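Needle, Thread, Knot: Pictures from the Suturing Bench

Posted 29 June 2024

I have been learning to sew again, at an age when most people have either mastered it or started paying someone. My grandmother taught me the first time, on pillowcases. This time the teacher is Felicja Szewczyk, who does not do pillowcases, and the material is tissue, which behaves like a pillowcase that has been left in the rain and resents you.

Sarla Chaturvedi sends me one-word reviews on her lunch break. Her last one was "Hm." 

Start with the needle. Curved, always, and far smaller than it looks on a big screen, where it could pass for something you'd hang a coat on. I went into this thinking the curve was a nicety. Then I tried to picture getting a straight one in and out of a flat surface with no room to come up from behind, and I dropped the subject.

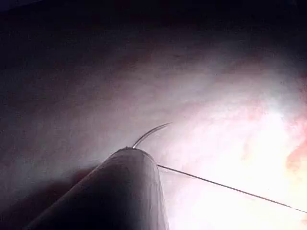
Needle up, thread trailing off to the right. The pale glare behind it is tissue under a strong light.

Felicja's rule is that you look at the needle before you do anything with it. Which way is the point facing? Where is the thread? I used to skip this, and a good part of my June went into unpicking the results. The practice notes from Zawadzka give needle handling 19 pages, and I read them the way I read the safety card on a plane. I have since gone back with a highlighter.

The next stage is the one I think of as two people trying to get through the same door.

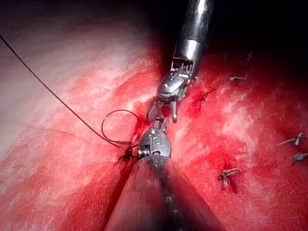
Passing things from one hand to the other sounds like something you'd get right by kindergarten. At this scale every handover is a small negotiation, and my left hand negotiates like a toddler. The upper jaws are open here, one angled off to the left and the other pointing straight down, with their tips just touching the tool below. I like the ridges on the gripping faces, which remind me of the good pliers my father wouldn't lend anyone. Less likable is how shiny everything gets. Wet red tissue throws back little sparks of light all over the place, and so does polished metal, and a needle is one more bright sliver in a crowd of them. I have chased a highlight across the surface with great determination. It got away.

Sarla's review of this one was "Crowded." She's right, but I'd like to see her parallel park in there.

Then there are knots. I have 200 throws written down in my practice log, a number I was proud of until Felicja asked how many I'd call tidy. I changed the subject to lunch. A decent knot is a dull little thing — a dark bead with its tails sticking out, the sort of mark you'd brush off a tablecloth. All the trouble is in the loops beforehand, which like to drift wherever you were about to put something else.
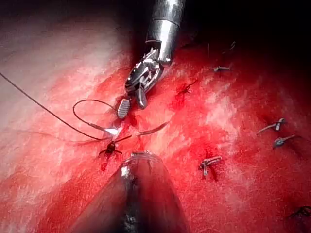

The other trouble is knowing when to stop pulling. Too little and the whole thing sulks and slides. Too much and you have a very secure knot in something you've just puckered like the waistband of cheap pajamas. Felicja says the hands learn it eventually. Mine have asked for an extension.

Next up is a running stitch, which my grandmother could do while watching television and arguing. I'll add pictures once I have a row I'm willing to show Sarla. She has promised to go as high as two words.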